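4.2 What the purchase price leaves out

Most of the planning papers we read before writing our own budget treat the gripper as the item to be bought and everything else as overhead. We started from the same place, and we now think it was a mistake. A gripper that closes on a piece of cloth is cheap and easy to find. A system that gets through a room of bedding at a cost anyone would agree to pay is something we have not yet seen quoted honestly, by a supplier or by a research group.

Three quotes were collected in June for the household textiles work. Lulero offered a complete arm with its own gripper, a service plan and two days of training. Raka offered hand-held gripper tools only, to be used by people collecting demonstrations, with the arm left for a later round. Ruiz-Ortega offered to rent rather than sell, and would not put a figure on damage to the finger pads. We asked all three how often pads need changing when the tool is used on woven cotton all day. Lulero said "seldom". Raka sent a price list for pads, which we took as the more useful reply.

The hand-held route looks the cheapest on paper, and it is the one we chose for the first stage. We are less sure of it than our funding request made us sound. The argument in its favour is that people can carry the tool into an ordinary bedroom and work there, with no arm to bolt down and no safety fence. The argument against is that the hours of the person holding it are a real cost, and they tend to be booked under some other heading. In our own plan they sat under "general staff time" until Sorin Kos moved them across to the equipment line, where they came to more than the tools did.

We had also allowed too little for the slow jobs between recordings. The plan assumed 279 usable recordings from the first block of work. We kept 229. The ones we dropped were mostly cases where the cloth could not be made out well enough for anyone to label what the fingers had hold of. White fabric was the worst of these, and a dim room made it harder still. Lamps were not in the budget. They are now, and so is the time taken to put them up and take them down.

Figure 3 gives an idea of the rooms we mean. A supplier's demonstration is usually done on a bare table with one square of cloth in a plain colour. In a bedroom the tool meets printed sheets, folded bedding in several colours and curtains hanging close by. Any estimate of speed or success that comes from the table should be marked down before it goes into a spreadsheet, and we have found no agreed way of saying by how much. Our own rule was to halve it. We do not defend the rule, except to say that it was nearer than the supplier's number.

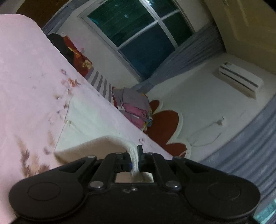 Figure 3. Hand-held gripper closed on a bunched strip of white fabric over a printed pink sheet, in a dim bedroom.

The same caution applies to spares. Under the Pudum costing method, which several groups have taken up, spare parts are entered as a fixed share of the purchase price. This suits an arm that stays in one place. It suits a hand-held tool badly, as the tool is cheap, gets carried about and is likely to be dropped. A fixed share of a small number is a smaller number, and it will not pay for a second set of fingers. We entered spares by the hour of use instead and arrived at a figure the method would have called wasteful. By the end of the block we had spent nearly all of it.

Hours of use were themselves hard to pin down. We had planned on 154 for the block, taken as time with the tool in the hand. The log counted time from switching on to switching off, including moving between rooms, refolding the bedding and waiting for files to copy. The two measures cannot be compared, and we suspect that published costs per hour mix them freely. When we asked Ruiz-Ortega which one their rental rate was based on, we were told it depended on the contract.

It remains open whether the arm should be bought at all. The usual case is that demonstrations gathered by hand will carry over to an arm fitted with the same gripper, so that the first spend supports the second. This may be so. We have not tested it, and we would advise against writing it into a budget as though it were settled. An arm also needs floor space, and around 20 per cent of the rooms on our list had too little beside the bed for the base that Lulero recommends. For those rooms the quoted price buys nothing, unless the furniture is moved first, and moving furniture is again staff time.

We therefore split the request into two stages, with the arm held back until the first set of recordings has been checked by someone outside the project. The costs of the first stage are given in Table 2, with staff hours shown on the same lines as the equipment they belong to.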